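Two-arm fruit packing table: is weekly recalibration doing anything?
Forum: Cell Setup and Maintenance

gantry_moss
8 Jan 2021
We run a two-arm table, one arm per side rail, basket on a mat in the middle. The Vastard checklist wants a full recalibration every week, plus regripping the finger pads, plus retorquing the rail brackets. I've done it faithfully since November and I can't see any difference in the numbers. 188 runs logged, 13 dropped pieces, spread evenly between fresh calibration and stale. Is this maintenance or superstition? 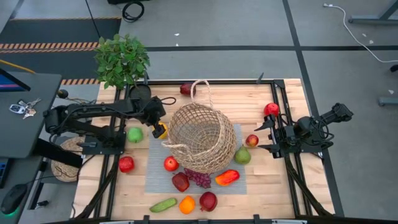 Basket on the mat, fruit spread around it, both arms in over the table.

Ochre_Relay
What's your drop list look like by item? 13 on its own tells me nothing. If most are grapes, your calibration is fine and your grip force isn't.

gantry_moss
Six grapes, the rest mixed. So yes, grapes are the worst, but seven others is still seven others.

pelletfork
I'd leave the checklist alone. Grosby sold us the same routine and the one time we skipped it for a month the left arm was landing visibly off. You don't notice drift until it costs you.

Ochre_Relay
Visibly off by how much? Did anyone measure it, or did somebody squint at it? I keep hearing this story and it never comes with a number.

pelletfork
2 mm at the fingertip, measured with a pin gauge. Happy now?

Ochre_Relay
Happier. Was the mount bolt tight?

pelletfork
...I'd have to ask.

OZacharias
I wrote up our own table in the blog section last year, pasting the part that matters.

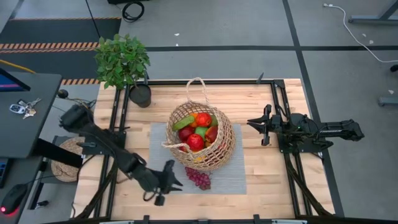

2 min read

Stop recalibrating on a calendar. Put a fixed pin on the rail, touch off on it with each arm before the first run, and write down the error. If it's inside your limit, leave the arm alone. Every recalibration is another chance to save a bad zero, and I've cleaned up after more of those than after real drift.
Look at the cable bundles too. With the arm stretched toward the middle of the table, check that nothing is pulling at the joints. A tight bundle can shift your readings and then you "fix" it in software.
– Océane Zacharias

gantry_moss
I like the pin idea. Less sold on the cables. Ours have slack everywhere I've looked.

OZacharias
Looked at in the parked pose, or at full reach? Do it at full reach with the wrist turned.

pelletfork
A pin on the rail assumes the rail hasn't moved. Brackets creep. Then both arms agree with each other and they're both wrong.

OZacharias
Fair. That's why I'd keep the bracket check. It's the weekly rezero I'd drop.

gantry_moss
Wrist view, for anyone who wants to argue about fingers.

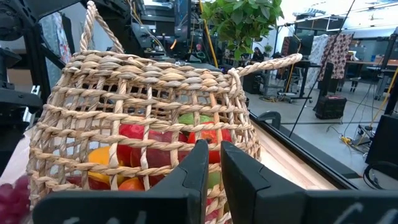 Both fingers low in view, basket weave behind the gap.

Ochre_Relay
Can't judge pads from that angle. Take one off and look at the face. If it's polished, change it, whatever the checklist says. Hendis lists a pad life in hours and I don't believe that figure either.

gantry_moss
Fine. Pin goes on tomorrow, pads come off, weekly recal is suspended. I'll log the touch-off error for both arms and post the sheet.

pelletfork
Write down the bolt torque while you're at it. I asked about ours. No record.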